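Category: Sterile Processing > Service Models and Contracts

Off-site reprocessing: request for experience from comparable hospitals

r.horrocks_periop
Our organization is reviewing a proposal to close the sterile processing department at the Lambert campus and transfer all reprocessing to a shared facility at Draltley. The proposal was circulated to department heads in February, and written responses are now being accepted. I would be grateful for the experience of members whose hospitals have completed a similar transfer.

For context, the Lambert department processes some 4000 trays each month. Transport between the two sites would be provided under contract by Wuvside, with four scheduled runs per day and an on-call service overnight. Tray tracking would move to Skorkico, which Draltley already uses.

My principal concerns are turnaround for sets of which we hold only one or two, and the condition of used instruments on arrival. I have no settled position on the proposal itself.
Ruth Horrocks, Perioperative Services

spd_midvalley
We transferred to a shared facility two years ago. The building and the equipment were a clear improvement on what we had. The difficulty was inventory. The business case assumed that existing tray stock would be sufficient, and it was not. We purchased 114 additional sets in the first year, none of which had been budgeted. I would advise requesting a set-by-set analysis of stock against the proposed transport schedule before any response is submitted. An average turnaround figure is of little use if the sets in shortest supply are the ones in daily demand.

tlwestbrook
I would endorse the point on inventory, although I do not consider it an argument against consolidation. Our department had the same shortage before the transfer and concealed it by means of rushed same-day turnovers. The transfer obliged the organization to acknowledge it. The additional sets should have been purchased years earlier.

spd_midvalley
That may have been the case at your facility. In ours, same-day turnovers were infrequent and were logged. I do not accept that "concealed" is the correct word for every small department.

tlwestbrook
I accept the correction with regard to your facility.

n_okafor_ed
On the second question raised, the condition of instruments on arrival, members should be aware that point-of-use care becomes considerably more important when a journey is added. Gross soil should be wiped away during and after the case, lumens flushed where applicable, and a pre-treatment product applied before the tray is closed for transport, all in accordance with the manufacturer's instructions for use. Where the department is one floor below, a lapse may be corrected within minutes. Where it is across the county, it will not be. 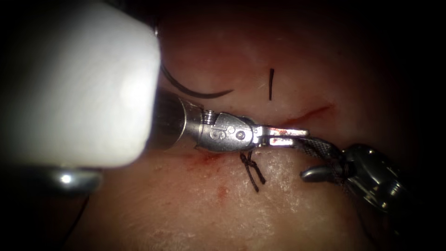 Narrow instrument jaws with faint traces of blood near the tip.

Small amounts of soil are easily overlooked at the end of a long list. Hinges, serrations and box locks require particular attention, and our induction program for operating room staff now devotes a full session to them. I would recommend that responsibility for point-of-use care be assigned by job title in the service agreement. Ours stated only that "the sending site" was responsible, and the first six months were spent establishing who that was.

cbrandt_OR
I write as an operating room manager and must register a different view. Each consolidation proposal I have reviewed has moved tasks from sterile processing to the operating room without moving any positions. Pre-treatment, sorting, container labeling and loading of the transport carts all take time, and that time is taken from room turnover. If the shared facility requires instruments in a certain condition, the agreement should fund the staff hours needed to deliver them in that condition.

n_okafor_ed
With respect, pre-treatment at the point of use has been expected practice for many years and is independent of where the decontamination area is located. Labeling and cart loading are a separate matter, and on those I agree that staffing should be addressed.

cbrandt_OR
Expected practice and funded practice are not the same thing. I have made my point and will leave it there.

hjv_logistics
A few remarks on transport, having managed such a contract from the hospital side:

1. Obtain the vehicle cleaning schedule in writing, together with the procedure for separating clean and soiled loads.
2. Confirm the procedure for road closures. Our two sites are 50 minutes apart in good weather, and the original agreement contained no provision for snow.
3. Require a pickup scan and a delivery scan for every container. In our last reporting year we had 2951 containers with a pickup scan and no delivery scan. All were located, but each one required a telephone call.
4. Establish who pays for the on-call run when the cause is in dispute.

r.horrocks_periop
Thank you, this is most helpful. May I ask whether the missing delivery scans were attributed to the software or to staff practice? The Draltley team speaks highly of Skorkico, but their present use does not include transport between sites.

hjv_logistics
Staff practice, in our case. We used a different system. The receiving dock had one scanner and it was generally on charge when the 6 p.m. vehicle arrived. A second unit was purchased and the figure fell.

spd_midvalley
I would add one item concerning personnel. We lost several of our most experienced technicians, who were unwilling to accept the longer commute. Their knowledge of surgeon preference and of our older sets was not recorded anywhere. If the transfer is approved, count sheets should be reviewed with those staff members before the closing date is announced – preferably well before.

tlwestbrook
Agreed without reservation.

r.horrocks_periop
I will include the set-by-set analysis, the assignment of point-of-use duties and the on-call costs in our written response. If any member is able to share the wording of a service agreement with identifying details removed, please send it to me by private message.

Contact the moderators | Terms of participation | Copyright, all rights reserved | Back to top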